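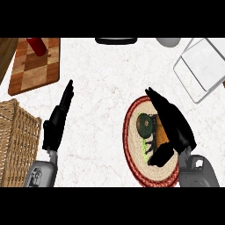

Fenna Mulder says I've been blaming the wrong thing all month and the gripper is fine, it's the base offset, go measure the base offset. She wrote this under my last post, at 6:40 in the morning, and then a second comment that just said "with a real ruler."

So. I measured the base offset.

Quick catch-up if you missed the last one. The cell is two arms over a marble counter, kitchen stuff on it, and there are two copies of it. One is in the back room at Mulder (no relation to Fenna, yes she's heard it). The other is the simulated one, running in Carkix, and the sim one is mine to look after. Which sounds like the easy half. No grease, no e-stop, no pinched fingers. But when the two disagree it's my phone that buzzes.

And they'd been disagreeing. The right arm in sim was coming in low over the braided mat. Same joint angles as the real one, copied straight across, and the fingertips ended up 9 millimeters lower than on the bench. Do that over bare marble and you get away with it. Over the mat, with stuff lying on it, you're plowing.

What I'd been doing about it, for longer than I want to say: fiddling with the gripper model. Finger length, pad thickness, the collision shape. I had a whole theory about the pads. I wrote 2 pages about the pads. Please don't go read them.

OK the ruler.

Amos Ostrowski has the key to the back room so I went over there with a steel rule and a square and a flashlight in my teeth. The mounting plates on the real cell got swapped in June. I knew this. I was there, I ate a donut at it. The new right plate is thinner than the old one and the new left plate isn't, because they only had one thin one left, and whoever wrote the setup sheet put down "plates replaced, like for like." It was not like for like. The real right arm had been sitting lower than the sheet said all along, somebody then nudged the tool offset in the Datach controller to make up for it, and that got copied into sim without the plate change that went with it. So sim had the correction but not the thing being corrected. Hence low.

Fenna, you were right. It's in writing now. Frame it.

The fix took four minutes. Then came the rest of the afternoon, which is what I want to get down while I remember it, because I'll have to do it again and I never remember the order.

First, park both arms. Sounds obvious but if you edit a base height while an arm is mid-pose, Carkix moves the base and leaves the last commanded joint targets alone, so the whole arm jumps, and if there's anything under the fingers the physics gets to have an opinion. I've launched things off that counter. The cutting board went once, checkered pattern spinning like a pinwheel, and I never found it. It's still falling I suppose.

Then zero the tool offset. BEFORE touching the base. If you do the base first the error looks like it's gone, you get happy, you stop, and you've got two wrong numbers that cancel at one height and nowhere else. This is more or less how we got here.

Then base height, from the ruler, not from the sheet. Right arm, then left. I do the left even if the left is fine. Last time I skipped it "because it's fine" and it had picked up the right arm's values from a paste, so both bases were thinking they were the same base.

Then touch-off. I use three spots: a patch of bare marble under the left gripper, one near the right, and one on the rim of the mat. The rim is the awkward one because it's thicker than the woven middle and if you come down on the slope between them you get a number that's neither. Straight down on the braid, slow, fingers closed. Leilani Sorensen says to use a separate little block for this and leave the mat out of it. She may be right, but the mat's the thing we keep hitting, so I want to know where the mat is.

Then contacts. This is the bit I always forget and then remember at 11 at night. When the base moves, the saved contact margins don't, they stay put from the previous build, so you have to rebuild the contact cache or the gripper stops a hair above everything like it's being polite. You can tell because it'll close beautifully on nothing.

Then run the 100 canned approaches. Not the full set. The full set is 3,000 and takes all night and if you've botched step two you'll find that out at breakfast. The hundred cover the mat, the open counter between the arms, the basket side on the left and the clear container in the back right corner. The basket side matters more than you'd think, the left arm comes up right beside the wicker and if its base is off even a bit the housing starts scraping the rim. Doesn't fail anything. Just scrapes, every run, and makes the logs filthy with contact warnings until you can't find the ones you care about.

First pass: mat good. Counter good. Basket good. Container side, bad! Fingertips high, every approach. I said a word.

Went and got coffee. Came back, looked at the list again. I'd skipped the contact cache. See above, see the whole paragraph I just wrote about always forgetting it. Rebuilt, reran, clean.

So then the full set overnight, and here's the state of things as of this morning. Height error over the mat is gone. Mean, worst case, all of it down in the noise. There's still a small sideways drift on the right wrist at full reach, which was there before and which I'm pretty sure is a real thing and not a sim thing, since Amos sees it on the bench as well. The Akano wrist bearing on the real arm has had some play in it for a while. He's got a replacement coming and he's not in a hurry, and I'm not going to model a worn bearing just so the two can match for the couple weeks it's still in there. Jean Munro thinks I should. We went back and forth on this over lunch. Her point is that the twin should match the cell you've got. Mine is that I'm one person. We left it there, she had a meeting.

Other stuff I changed while I was in there, for whoever inherits this file:

Renamed the arm bases. They were base_1 and base_new. Now they're base_left and base_right. If your script broke this morning that's why, sorry, should of sent a message first.

Put the plate thicknesses in as their own values instead of baking them into the base height. So next time somebody swaps a plate there's one number to change and it has a name.

Turned down the stiffness on the gripper links a touch. They were ringing after every close, tiny little shiver, you could only see it zoomed way in. Probably harmless. It bugged me.

Put the pads back the way they came. RIP my theory.

Did not touch the lighting. Yolanda Kasprzak asked if I could do somthing about the counter looking too clean and I said after. It's after now so I guess that's next. She wants crumbs. Crumbs are small parts with contacts on every face and I'm going to try to talk her into a texture.

One thing I'd like to hear from people on. How do you keep the setup sheet honest? Ours is a shared doc and anybody can write "like for like" in it. I'm leaning toward making it so you can't close out a hardware change without typing in a measured number, with a unit, from a thing you held in your hand. Amos says everyone will type in the old number. He's probably describing himself. But still. If you've got a way that survives a Mulder afternoon with four people wanting the cell at once, tell me in the comments.

Also before anyone asks, yes I went back and checked the left plate as well. Thick one, matches the sheet. I wrote the thickness on it in paint marker, and on the right one, big enough to read from the door. Amos doesn't love it.

Next post is either crumbs or the wrist bearing, depends which box shows up first. Gotta go, the overnight job filled the disk again and Leilani can't save her stuff.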